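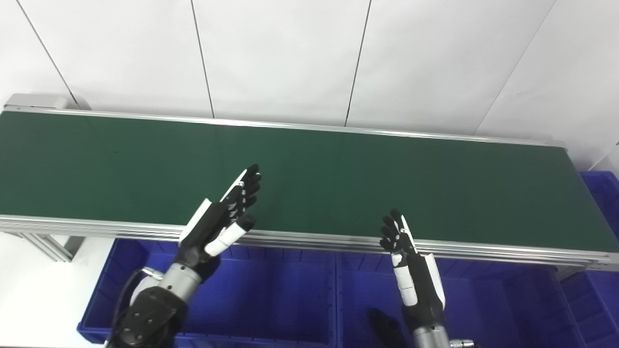
Issue 41, page 17

The belt is green, the rails are aluminum, and Ottmar Pfeiffer would like me to believe that it will save his packing room. I have been shown a good many conveyors over the years by people with that look, so I asked him to start with what it cost.

"Less than the one we didn't buy," he said.

That was as near to a number as I got. Pfeiffer runs the packing side at Halladar, which sends out replacement parts for kitchen cabinets: hinges, runners, shelf pins, the little dampers that stop a door from slamming. Until last winter everything moved between the pickers and the packers on carts. The carts blocked the aisle. People went around them, or pushed them somewhere else and forgot to say where.

So now there is a belt along the white paneled wall. I said it seemed a long piece of equipment for moving small boxes.

"It's long because the room is long," Pfeiffer said. "You want me to put in half of it and have them walk the rest?"

I asked whether they had measured how much walking there was in the first place. He said they had, for a week in January, and that the packers were leaving their tables 19 times in a shift to look for a cart. I asked who had done the counting. He had.

Yolandi Visser has packed at Halladar for four years and was less eager to sell me anything. She likes the matte surface, because the belt at her old job was shiny and padded envelopes slid around on it. She doesn't like the height.

"It's right for Ottmar," she said. "He's tall. I asked for it lower and they told me the legs adjust. Fine, they adjust. So adjust them."

Pfeiffer said this was on the list. Visser said she had seen the list.

The frame is built from slotted aluminum, the kind you can bolt things to almost anywhere, and a lot of the sales talk rests on that. Add a shelf, add a guide, move a leg. My own experience of such frames is that they get changed once, in the first month, and then stay as they are until somebody sells the building. When I put this to Dörte Oltmanns, who handled the order for the supplier, Wegener, she didn't argue much.

"Some customers never touch it again," she said. "But the ones who want to can. I can't make them pick up a wrench."

What happens when it stops? She said a stopped belt is still a flat surface and you can push a box along it by hand. I said that sounded like a very expensive table. "It's a good table," she said.

Pfeiffer's stronger argument is about mistakes. With carts, two orders could end up in the same bin, and a customer in need of runners would open a package of hinges. On the belt, each order travels by itself. He says wrong shipments have gone down. I asked to see the figures, and he offered to send them. They hadn't arrived when this page closed.

Before I left I asked Visser if she would go back to the carts.

"No," she said. "But I wouldn't have started with the belt either. I'd have started with the shelves. Nobody can read the labels on the shelves."

Pfeiffer says new labels are coming in the spring.

Filed under: Shop Floor / Packing & Shipping

More from this section
Ida Kohlhase on why she got rid of half her shelving
Padded envelopes: are we using too many?
The Dorkance label printer after a year of daily use
Readers write: carts, aisles and who moves them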